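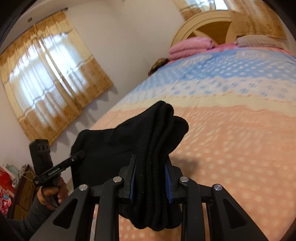
Have you ever tried to teach someone to fold laundry using only words? "Pick up the thing, no, the other bit, now pinch it, not so hard!" It's really tricky, and telling a robot is trickier still. So instead of telling robots what to do, lots of people now show them. The person holds a gripper, a bit like a pair of big tongs, and does the job with it. A black knit sock bundle is a great thing to practise on, because it's squishy, it has thick ribbed folds down the middle, and the two fingertips have to press in from both sides to hold it up above the bed. The blue pads on the insides of the fingertips are the parts that touch the socks.

At Nyanda, our after-school robot club, we call this "lending a robot your hands". You do the moving and the robot gets to learn from it later.

How does the learning work?

A camera rides along with the gripper, so it sees the job from right up close. While you work, it records what's in front of the fingers. The computer also keeps track of where the gripper goes and how wide it opens. One go at a job, from start to finish, is called a demonstration (or a demo for short).

One demo isn't enough! If a robot only ever saw one sock in one spot, it might get completely stuck when the sock was somewhere else. So people do the job again and again, and they change things a little each time. For our project, called Berach, we recorded 400 demos in December, and by the end of the holidays we had 1148. Our favourite colour of sock changed quite a few times along the way.

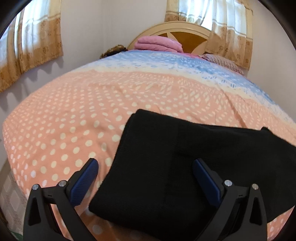 Ready to pinch! The two fingers are on either side of the folded black cloth.

Next, a computer program studies all the demos and looks for patterns. When the cloth looks like this, the fingers move like that. After lots and lots of practice, the program can make a good guess about what to do with a cloth it has never seen before. Then it's a real robot arm's turn to try.

Why are soft things so hard?

A wooden block stays the same shape when you pick it up. A cloth doesn't. It droops, it wrinkles, and one corner can hide under another. Your brain handles all that without you even noticing, which is pretty amazing when you think about it.

Try it at home

Grab some kitchen tongs (ask first!) and a pair of socks. Can you move the socks from one end of your bed to the other using only the tongs? Now try to fold a face washer in half. Do it 5 times and see if you get faster. Then close one eye and have another go!

Words to know

Gripper: the part of a robot that holds things.
Demonstration: showing how a job is done.
Remote control: steering a robot from somewhere else, which is another good way to show it a job.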